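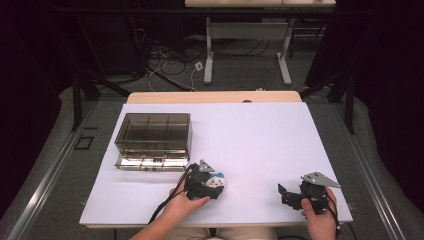

雑貨のリユース店「Vavent」、Arkholmに3月開店 小物と収納用品を中心に

生活雑貨の販売を手がけるBhatiaは3月、Arkholmの旧家具店跡に、中古の生活雑貨を扱う「Vavent」を開く。Griltportの店舗に続く出店で、同じ名前の店は2店になる。衣料品や大型家電は置かず、仕切り付きのケース、文具、食器、ぬいぐるみなど、手で持ち帰れる大きさの品物に絞る。

売り場面積は345平方メートル。通りに面した側を販売スペース、奥を買い取りの受付と検品の場所にあてる。旧家具店の床と照明はそのまま使い、入り口の段差をなくす工事を2月中に終える予定だという。

営業時間は午前10時から午後7時まで。買い取りの受付は午後5時で締め切る。

価格は一部を均一に

商品の多くは状態を見て一点ずつ値段をつけるが、入り口近くの棚では398円の均一価格をとる。対象になるのは小型のぬいぐるみ、キーホルダー、マグカップ、未使用の便せんなど。収納用品の棚には500円均一の区画を設け、引き出し式のケースや仕切り箱を並べる。いずれも税込みで、まとめ買いの割引はない。

Griltportの店舗では、開店した当初はすべての商品に個別の値札をつけていた。細かい品物が多いため値付けが追いつかず、買い取った品が売り場に出るまでに時間がかかっていたという。昨年の夏に一部を均一価格に切り替えたところ、棚の入れ替わりが早くなり、同社はArkholmでも最初からこの方法をとることにした。

均一価格の棚に出す品には値札シールを貼らない。シールのあとが残りやすい透明な樹脂製品や紙製品について、購入客から要望が出ていたためだ。会計は棚ごとに色分けした買い物かごで区別する。

買い取りは持ち込みのみ

買い取りは店頭への持ち込みに限る。予約はいらないが、混み合う時間帯には品物を預かり、後から査定の結果を電話で知らせる。査定額に納得できない場合は、その品物だけを返してもらうこともできる。預けた品物の引き取り期限は査定の連絡から2週間とし、それを過ぎたものは店で処分する。

持ち込む前に、次の点を確かめておくよう同社は呼びかけている。

ふた付きの容器は、ふたと本体がそろっていること。
仕切り板が外せるものは、板を外した状態で拭いてあること。
電池を使う品物は、電池を抜いてあること。
ぬいぐるみは洗濯表示が読めること。表示がないものは別の窓口で状態を見る。
名前や住所を書いた品物は、消してから持ち込むこと。

化粧品、食品、刃物、薬の容器として使ったものは引き取らない。割れやひびのある食器も対象外となる。箱や説明書は、なくても受け付けるが、あれば査定に加える。
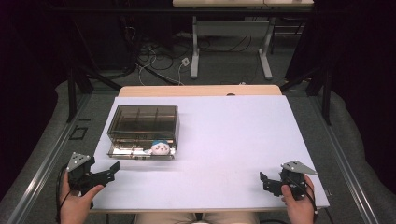 ぬいぐるみについては、受け付けた後に店の側でも洗浄と乾燥を行い、縫い目のほつれや目、鼻などの部品のゆるみを確かめてから売り場に出す。ほつれが小さいものは補修し、その箇所を札に記す。部品が外れかけているものは販売しない。作業に数日かかるため、買い取った日にそのまま棚に並ぶことはないという。

収納用品は、取り扱いの中でも問い合わせが多い分野だ。引っ越しや模様替えで寸法が合わなくなり、傷みのないまま手放されるものが目立つ。一方で、同じ大きさのものをそろえたい客にとっては中古の店では選びにくいという面もある。Vaventでは、内寸と外寸の両方を測って札に書き、棚は用途ではなく幅の順に並べる。同じ型の品が複数入ったときはひもで束ね、まとめて売るか、ばらして売るかを選べるようにする。

樹脂製のケースには、色のついた透明のものと、完全に透明のもの、中が見えないものがあり、日に当たる場所で使われた品は黄ばみが出ていることが多い。検品の際には白い紙の上に置いて色を見る。黄ばみが強いものは均一価格の区画に回し、弱いものには通常の値段をつける。

修理の受付も試験的に

開店に合わせて、取っ手のねじの締め直しや、外れたちょうつがいの交換など、短い時間で済む修理の受付も試験的に始める。ほかの店で買ったものでも頼める。料金は部品代のみとし、部品が手に入らない場合は断ることがある。受け付けるのは平日の午後1時から4時までで、6月まで続けたうえで常設にするかどうかを決める。

修理用の部品は、査定で値段がつかなかった品物のうち、持ち主が引き取りを希望しなかったものから取る。これまでGriltportの店舗では、そうした品物の大半を廃棄物として出していた。

旧家具店は一昨年に閉店し、その後は空き店舗となっていた。周辺には文具店と金物店があるが、中古の雑貨を常時扱う店はない。建物の裏には荷下ろし用の場所があり、持ち込みの客は開店後、ここに車を止めて品物を降ろせるようになる。買い物だけの客の駐車場は用意せず、通りの向かいにある共同駐車場の利用を案内する。

Arkholmでの買い取りは、販売に先立って2月の半ばから始める。それまでの間はGriltportの店舗で受け付け、開店時の在庫の一部にあてる。販売は店頭のみで、通信販売や電話での取り置きは行わない。

Griltportの店舗は、移動する在庫の整理のため、2月末に臨時の休みをとる。休業日は店頭の掲示で知らせる。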